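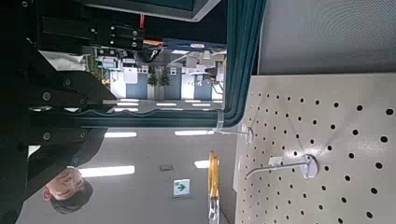 About Massawe

Massawe supplies replacement parts and repair services for domestic sash windows, casement windows and secondary glazing. The firm was founded in 1929 as a maker of sash weights and cord. Casting ended when the foundry lease ran out, and the business has dealt in parts, survey and repair since then. It remains privately owned.

What we supply

The stock list runs to 4000 lines. It covers cords and chains, pulleys, cast and sheet lead weights, fasteners, lifts, stays, hinges, beading, brush seals and glazing compounds. Most lines are held for immediate dispatch. Pulleys outside the standard sizes are made to order from a sample or a dimensioned drawing, and the lead time is given in writing with the quotation.

Two ranges are our own. Gevach is a set of pulleys and axles for box sash frames, sold in brass and in steel. Tosis is a brush seal carrier that fits into a routed groove in the parting bead or the meeting rail. Installation sheets for both are sent with each order, and older versions can be had from the office on request.

Survey and repair

A survey records the condition of each window in the property: timber moisture reading, joint movement, glass thickness, balance of the weights and state of the paint. The report lists each window by room and assigns it one of three grades – serviceable, repair, or replace in part. We do not quote for full replacement units.

Repairs are carried out on site where possible. Sashes that need new rails or glazing bars are taken to the workshop, and a temporary panel is fitted to the opening for the duration. A typical sash is away for 12 working days.

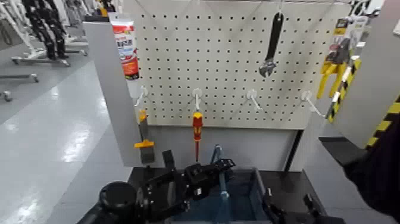
Can you match an old pulley if the maker is unknown?
In most cases a match can be made from the faceplate height, the faceplate width and the wheel diameter. Send these in millimetres with the cord thickness, or post the pulley itself with your order reference.

People

Pacita Tiongson is technical manager. She is responsible for the survey method, the installation sheets and the training of new fitters. Fitters spend their first 20 weeks paired with a senior colleague before working alone. Trade questions on weight calculation or seal selection should be addressed to her.

Goltamis

In December the firm took over the stock and drawings of Goltamis, a supplier of secondary glazing track. Roughly half of the track profiles have now been given Massawe part numbers. The rest can still be ordered under the old Goltamis codes, and both codes will be shown on invoices until the work is finished.

Orders and visits

The trade counter is open on weekdays from 7.30 am and closes at noon on Wednesday for stocktaking. Surveys are booked by telephone or in writing. Please have the number of windows, the floor levels and any listed building status to hand when booking.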